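4.2 Recording chore demonstrations with the hand-held gripper

Use this procedure to collect demonstrations for the Pandale chore library. The library is used to test which household and shop-floor tasks an arm can repeat without help. At release 2, folding towels and loading a parts tray are rated "supervised only". Clearing a table is rated "not ready". Do not promise a site more than these ratings.

Before you start

1. Charge the recorder pack fully. Do not begin a session on a pack that shows a warning light.

2. Check that the firmware is build 758 or later. Earlier builds drop the marker pose when the tool is turned quickly.

3. Wipe the lens and the inside of the notch with a dry cloth.

CAUTION: Do not use solvent on the housing.

4. Assign one operator to each tool. Several operators can share a room if each keeps a clear arm's reach on both sides.

5. Hold the square marker up to the tool camera. Keep the whole black border in view and tilt the marker slowly in both directions until the tone sounds.
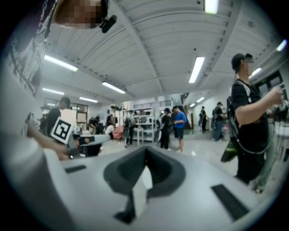
6. Select the task code and start recording. Work at normal speed - slow, careful motion trains a slow arm.

7. Record 15 passes of the task. Return the objects to their start positions between passes.

8. Stop recording and wait for the tone before you set the tool down.

NOTE: A task needs nearly 200 accepted passes before it can be submitted for an arm trial. Passes with a dropped object are kept but must be tagged DROP.

Known limits

Soft items, clear plastic and anything held with two hands give poor results on the arm, even when the demonstration is clean. In the Brurton trial the arm placed rigid parts reliably and failed on most bagged parts. Treat bagged parts as a manual job until the ratings change.

Ratings are reviewed each February. Send disputed results to Ratree Saithong with the session log attached.

Section revised 14/12/2023, P. Suwannarat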